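Down or synthetic for a cold bedroom?

nandi_j
I moved to Flellthorpe in April and my bedroom is very cold at night. Is a down comforter worth the higher price?

longo14
Yes. I have the same one for 14 years. Wash it seldom and air it often.

orolau_knits
I don't agree. Down needs a big machine and a long drying. I bought synthetic, and after 4 winters it is still warm.

longo14
Four winters is not so long — mine was older than that before its first wash.

npalacios
For me the cover matters more than the filling. I always choose white, so I can wash it with the sheets.

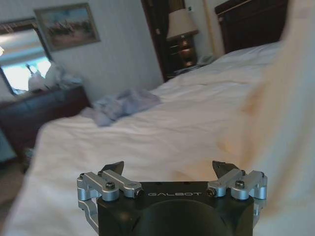
White comforter on the big bed

nandi_j
Thank you all. Npalacios, do you iron the cover?

npalacios
Never.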